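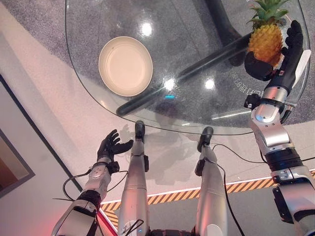 *Page last changed: 21 May 2018*

# Why does a pineapple have a crown?

A pineapple looks like two plants stuck together. The bottom is bumpy and golden or orange when it is ripe. The top is a bunch of stiff green leaves. Both parts belong to the same plant, and the leaves on top are called the crown.

To see why the crown is there, you have to start with how a pineapple grows.

## It does not grow on a tree

Many people think pineapples hang from trees like coconuts or apples. They don't. A pineapple plant grows close to the ground. It has long, narrow leaves that spread out in a circle from a short, thick stem. Some kinds have small spines along the edges of the leaves, and farm workers wear gloves and long sleeves to get past them.

A grown plant is usually a little taller than a kitchen table. The fruit stands straight up in the middle on a stalk.

Pineapples belong to a plant family called the bromeliads (say "bro-MEE-lee-ads"). There are more than 3000 kinds of bromeliad. A lot of them live high on the branches of rainforest trees and catch rain in their leaves. The pineapple lives in soil, but it also uses its leaves to catch water. Rain lands on them and runs down to the center of the plant.

## Many flowers, one fruit

When the plant is old enough, a stalk comes up from the middle. On the stalk is a flower head that looks like a small pink or red pine cone. Little purple or blue flowers open on it, starting at the bottom and moving up. There can be more than 100 of them. Each flower lasts only one day.

After a flower closes, the part underneath it swells and becomes a small fruit. All of the small fruits grow pressed against each other until they join. A fruit made in this way is called a multiple fruit. Mulberries and figs are multiple fruits too.

The next time you are near a pineapple, look at the bumps on its skin. People call them eyes. Every eye is the place where one flower used to be. When you cut off the skin, you may find small brown pits left in the yellow part. Those are what remains of the flowers, and they go deeper than the skin does.

The eyes are lined up in slanted rows that wind around the fruit. Put your finger on one eye near the bottom and follow the row up and to the right. Then go back and follow another row up and to the left. On most pineapples, the two sets of rows have different numbers in them. Eight and 13 are common.

## Back to the crown

The stalk does not stop at the top of the fruit. It runs right through the middle (this is the hard core that many people don't eat) and comes out at the top. There it goes on making leaves. Those leaves are the crown.

The crown is really a small plant. If it is twisted off and put in soil, it can grow roots and turn into a full pineapple plant. The new plant will be the same kind as the old one, with the same sort of fruit.

This is useful because most pineapples sold in stores have no seeds. A pineapple makes seeds only if its flowers get pollen from a different kind of pineapple. Hummingbirds often carry the pollen. Farmers don't want hard seeds in the fruit, so they grow one kind together in a field.

Farmers also use two other parts to start new plants:

- **Slips** are little shoots that grow on the stalk just under the fruit.
- **Suckers** are bigger shoots that grow lower down, between the leaves or near the ground.

A plant started from a sucker gives fruit sooner than one started from a crown.

## Growing a crown at home

You will need a grown-up for the first step.

1. Pick a pineapple with a green, fresh crown. Hold the fruit in one hand and the leaves in the other and twist. The crown should come away with a short stub.
2. Pull off any yellow fruit still stuck to the stub. It will rot if you leave it on.
3. Peel away a few of the lowest leaves. You may see tiny brown dots on the stub. Those are the beginnings of roots.
4. Leave the crown in a dry place for a few days.
5. Plant it in a pot with holes in the bottom. Use loose, sandy soil and push the stub in up to the lowest leaves.
6. Keep the pot warm and sunny. Water it when the top of the soil feels dry.

Roots take a month or two. Give the crown a very gentle tug after that. If it holds on, it has roots.

The fruit takes much longer. A crown planted in September may need two years or more before it flowers, and indoors it may never flower at all. You will still have a good leafy plant. It can't stand frost, so it has to come inside if your winters are cold.

## Words on this page

**Bromeliad:** a plant in the same family as the pineapple.

**Core:** the tough middle of the fruit, which is part of the stalk.

**Crown:** the leaves on top of a pineapple.

**Multiple fruit:** a fruit made when the fruits of many flowers join together.

**Pollen:** the powder that flowers need to make seeds.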